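4.2 Where people read, and when they quit

I went into this part of the study sure that the book itself would matter most. We had 131 readers from the Fivholm and Ilby library groups keeping a log in Truka, the little diary app we described in Section 3, and I figured the thick novels would lose people and the thin ones wouldn't. Page count hardly showed up at all. What did show up was the spot where somebody usually sat down to read, and whether that spot stayed the same from one week to the next.

Readers who named one regular seat at home (a couch, a kitchen chair, one very loyal bathtub) dropped 7 books between them over the whole logging period. Readers who moved around dropped 19. I should say that the groups weren't the same size - see Table 2 - so please don't lean on those two numbers too hard.
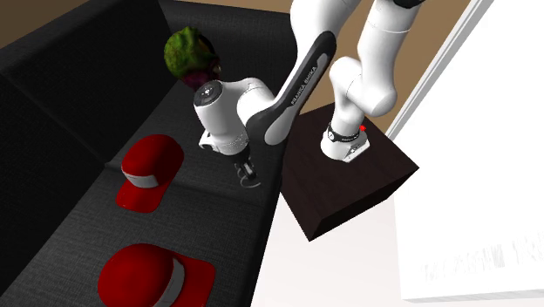 Figure 3. Sofa with two red caps on the seat.

Did rereading count as finishing a book?

It counted only when the reader logged the last chapter again, so dipping back into a favorite scene was left out. Sotomayor's older scheme lumps the two together, and we tried it that way first, but it made the mystery fans look like they were finishing a book every evening.

The other thing I keep coming back to is August. Logging fell off in both towns, and 11 readers stopped writing entries but kept borrowing books. We left them in the borrowing counts and took them out of everything in this section.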